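4. Preparação do posto de ensaio de candeeiros e pequenos aparelhos

Antes de avançar, queremos deixar uma palavra às colegas e aos colegas da bancada, que na Nasrallah ligam e desligam fichas à mão há muitos anos e conhecem estes aparelhos melhor do que qualquer manual. O posto Ritar fica com a parte repetitiva do trabalho. A escolha dos aparelhos, a arrumação dos cabos e a última palavra sobre cada peça continuam convosco, e este capítulo foi escrito a pensar nisso, com a ajuda paciente da Maysoun Hakim e do Fadi Saab.

4.1 Antes de ligar o braço

1. Avise quem estiver a trabalhar no computador ao lado da bancada.
2. Passe um pano seco na placa de madeira envernizada. O verniz reflete muito a luz do teto, e as dedadas não ajudam.
3. Confirme que a consola de programação está ao alcance da mão e que o botão de paragem responde.
4. Pouse a extensão elétrica e os aparelhos do lote, com as bases bem assentes.

Nota: se os cabos vierem enrolados da caixa, não precisa de os esticar por completo. Basta que se veja onde cada um começa e acaba.

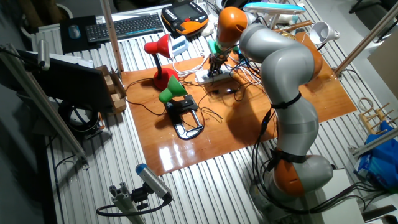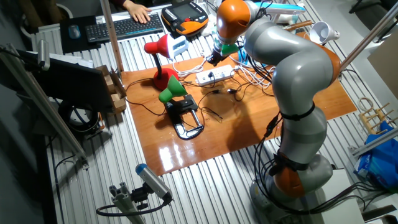
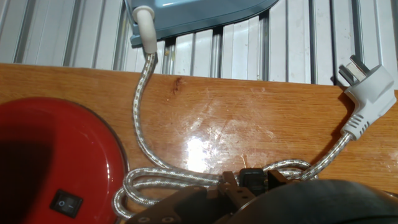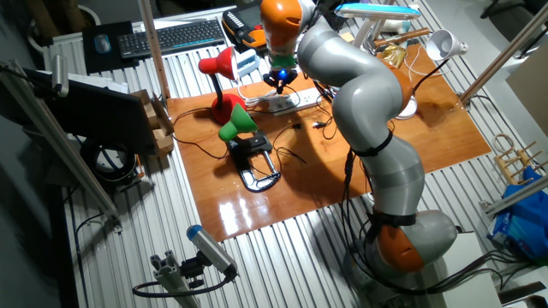
4.2 O que muda no seu turno

Quem vinha do posto antigo estava habituado a registar cada aparelho em papel, até 30 por turno, e a levar a folha à Samira Boutros no fim do dia. Agora o registo faz-se no teclado da própria bancada, e sabemos que isto custa um bocadinho nas primeiras semanas, por isso vá com calma e pergunte à vontade. O que continua a pedir olhos experientes é o cabo: um cordão entrançado como o do ferro azul-claro, que faz laços sobre a madeira antes de chegar à ficha branca, merece que o operador o siga com o olhar de uma ponta à outra antes de autorizar o ciclo. Se tiver dúvidas sobre qual ficha pertence a qual aparelho, pare e separe os cabos.

4.3 Primeiro ciclo

1. Selecione na consola o programa 12 e escolha a velocidade reduzida.
2. Afaste as mãos da placa e diga em voz alta «livre». Parece antiquado, mas o hábito ficou e gostamos dele.
3. Inicie o ciclo e acompanhe a descida da garra.
4. Se aparecer o aviso 414, prima a paragem, espere que o braço fique imóvel e só então mexa nos cabos.

Cuidado: nunca arrume um cabo com o braço em movimento, mesmo que falte só um jeitinho.

Cada pessoa nova faz 4 turnos acompanhada por um colega da bancada. As dúvidas sobre horários e mudança de funções tratam-se com a Hyun-seo Cho; as avarias, com a equipa técnica.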